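# Four years, one thesis, and a box of samples

16 March 2020

I handed it in! After 4 years and a frankly silly amount of toast, my PhD thesis on hydrogen storage materials is with the examiners at Tallemport.

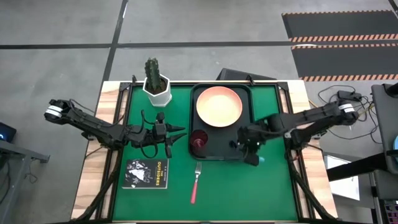
I started out wanting to work on batteries, like everyone else in my year, and only ended up on hydrides when the battery project lost its funding a month before I arrived. I sulked for a week or so. Then I made my first decent sample, a grey powder that looked like something you'd sweep off a garage floor, and I was hooked.

The middle bit was harder. My second year was mostly leaks – leaky valves, leaky seals, a leaky roof over the desk by the window. I ran 1,326 measurements in total and threw out more of them than I'd like to admit. The final data file has 2,776 lines, and I could probably recite the first page of it.

What's next? I've been offered two years as a postdoc with the Numari group, starting as soon as the viva is done. They work on catalysts, so I'll be the new person asking where the gloves are kept all over again. I also put in for the Ebrahimi Fellowship and didn't get it (400 applicants, and the feedback was one paragraph long), but I'll have another go next year with a better proposal and fewer adjectives.

Before then I've got corrections to dread, a paper for Listari that's been "nearly finished" since I bought my last winter coat, and a shelf of library books to take back. If you lent me the blue one on crystal structures, it's safe, and I'm sorry about the tea.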